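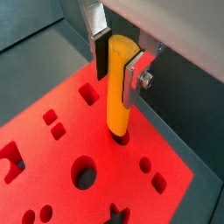

5. Checking toys in and out

This section covers the daily work at the lending desk once Wamitico has been installed and your member list has been loaded. If you have not yet done either of these, go back to section 4.

Before you start

You will need a desk login, the barcode reader and a roll of labels. The reader must be plugged in before you open the program. If you plug it in afterwards, close Wamitico and open it again.

Adding a new toy

1. From the main menu, choose Stock, then New Item.

2. Type a short name. Use the words a parent would use when asking for it, such as "shape sorter" or "farm jigsaw". The maker's name goes in the box underneath.

3. Choose a category from the list. Puzzles and sorting toys share one category. If a toy fits in two places, pick the one where it will be shelved.

4. In the Parts box, list every loose piece with its colour and shape. Enter the board, tray or box as a part in its own right. "Yellow cylinder" is easier to check against than "peg".

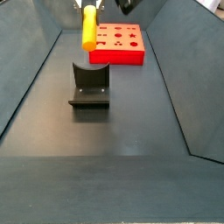 5. Press Save. The program gives the toy a stock number and prints two labels. Fix one to the toy and one to its bag.

Note: Stock numbers are never used twice. If you delete item 637, the next new toy will not take its number.

Caution: Do not stick labels on pieces small enough to go in a child's mouth. Put the label on the bag only and tick Bag Label in the item record.

Lending a toy

1. Scan the member's card. The name and any toys already on loan appear on the left.

2. Scan the bag label. The parts list opens.

3. Go through the parts with the member and press Agree. Parts marked as missing at this point will not be charged to the member later.

4. Check the return date. The standard loan is 31 days. To change it for one loan, click on the date. To change it for everyone, see section 7.

5. Print the slip or send it by email.

A member can have up to 5 toys at once. A desk login cannot go over this limit — a manager login can, by pressing Override on the warning message.

Taking a toy back

1. Scan the bag label. There is no need for the member's card.

2. Empty the bag on to a clear surface and tick off each part on the screen.

3. If something is missing, leave it unticked and press Part Return. The toy stays on the member's record and a reminder goes out after 7 days.

4. Look for cracks, splinters and loose paint. Try a piece or two in its hole, as boards that have been left in the sun or washed too hot can lose their shape.

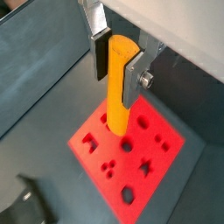
5. Choose Shelf, Clean or Repair. A toy marked Clean or Repair cannot be lent until someone changes it back.

Caution: Wipe foam and painted toys with a damp cloth and mild soap. Do not soak them and do not use bleach.

If the reader does not beep

Check the cable first, then clean the window on the reader with a dry cloth. You can always type the stock number by hand and press Enter. If typed numbers work and scanned ones do not, print a fresh label from Stock, Reprint.

Closing the desk

1. Choose Desk, then End of Session.

2. Read through the list of overdue toys and clear any that are on the shelf but still show as out.

3. Press Back Up and wait for the green tick before you shut the lid. Branches that share a member list, such as Suksawat and Brirnmont, should close one after the other and not at the same moment.

Section last checked 4th March by Prapai Pongsiri. Send corrections to Decha Ratanaporn at the Mallumton office.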